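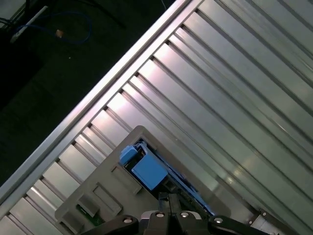
La carcasa gris sobre la mesa ranurada, con la pieza azul en su hueco.

Banco de montaje: cómo va la cosa

Va rápido porque cerramos el boletín hoy, 5 de noviembre de 2022, y todavía falta la página de anuncios.

El banco nuevo del taller de Iswood ya está en uso. Superficie de metal acanalado, perfil de aluminio en el borde, todo atornillado y nivelado. Costó lo suyo – 1.752 euros con el transporte – pero el tablero viejo se hundía por el centro y las piezas pequeñas acababan siempre en el mismo sitio, o sea, en el suelo. Gracias a los que vinisteis en agosto a desmontarlo. Quedan tablones en el patio, quien quiera que se los lleve ya.

Ahora estamos con las carcasas Dano. Son las grises, las de esquinas redondeadas y varios huecos rectangulares. Orden de trabajo, que ha habido lío esta semana:

Primero la placa, comprobada antes de cerrar nada. Luego el componente azul, a mano y sin forzar. Si no baja, se saca y se mira el hueco: casi siempre es una rebaba del molde. Lima fina, dos pasadas, fuera. Nada de destornillador haciendo palanca, que ya llevamos 11 carcasas con la pestaña tocada y no hay recambio hasta que conteste Vumon.

La cuenta general: 2.662 unidades montadas desde que empezamos el encargo de Campbell. Muy bien. Devueltas, 4 en el último lote, todas por lo mismo – tornillo pasado de rosca. Bajad el par del atornillador, por favor, está apuntado en la hoja de la puerta.

Limpieza. Las ranuras del banco se tragan todo: arandelas, virutas, restos de brida. Al final del turno, brocha primero y aspirador despues, siempre a lo largo del canal. Nada de trapos mojados. Y las carcasas a medio montar no se dejan de un día para otro encima del metal, van a la estantería de la izquierda con su etiqueta. Sin etiqueta no hay manera de saber si la placa está probada o no, y toca abrirla otra vez.

Cables: los que no se usen, enrollados y a su gancho. Lo mismo con los conectores sueltos, hay un bote para eso al lado del torno. Los azules largos son los que más se pierden, mejor devolverlos el mismo dia.

Pendiente para la próxima: otra lámpara para el fondo del taller, más limas finas (quedan dos decentes) y decidir qué hacemos con las carcasas dañadas. Hay quien dice pegarlas, hay quien dice que ni hablar. Propuestas en la pizarra antes del jueves.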